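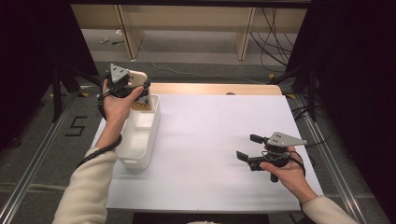
How long do people keep a nail polish after they open it? Most of the persons who answered our survey keep it until it becomes too thick to spread, and they do not look at the date or the symbol on the label.

Figure 4. Two hand-held grippers over a white tabletop, one of them at a white plastic bin.

4.2 Keeping and discarding of opened bottles

The questionnaire was sent to 3,711 customers of the Pugh salons in Skilelville and Gorance. We received 1,296 answers, and 1,169 of these were complete enough to be used in this section. The rest had no answer to the question on the age of the oldest bottle, and we did not try to estimate the missing values.

The respondents were asked first to find the oldest bottle of coloured polish in their home and to say whether they had used it during the last season. Many wrote that they could not say when the bottle was bought. For this reason we replaced the age in months with three wide groups: bought this year, bought last year, and older. We are aware that memory is weak for small purchases of this kind, and the limits between the groups should be read with care.

Thickening was the reason given most often for throwing a bottle away. Separation of the colour came after it, although several respondents wrote in the margin that they shake the bottle and continue. A change of smell was mentioned rarely. Change of fashion was also rare, which surprised us, as the salon staff in Gorance had told us before the survey that their customers change colours with every season. It may be that customers who like to change colours have this done in the salon and buy fewer bottles for home.

Clear base coats and top coats were treated differently from coloured polish. They are used up faster, and for many respondents the bottle is finished before the question of age can arise. We therefore do not include them in the comparison below.

The use of thinner divides the sample clearly. Those who own a bottle of thinner keep their polish longer, and they also report more often that they are satisfied with the result on the nail. Some respondents use nail polish remover in place of thinner. Our questionnaire did not separate the two products in its first version, and the wording was corrected in April, when part of the answers had already arrived. Answers from before the correction are left out of the comparison of thinner users and non-users, but they remain in all other results.

To understand the written answers better, Lachlan Urquhart conducted 40 short interviews by telephone with customers in Clukthorpe, where no questionnaire had been sent. The same reasons appeared in almost the same order. One woman said that she keeps an old red polish for marking keys and does not consider it a cosmetic any more. Such uses were not foreseen in our questions, and a bottle of this type could have been reported as "still in use" by other persons too.

Storage place had a smaller effect than we expected. Bottles kept in the bathroom were not reported as thick more often than bottles kept in a bedroom drawer. We did not measure temperature in the homes, so the question remains open, and we return to it in Section 5.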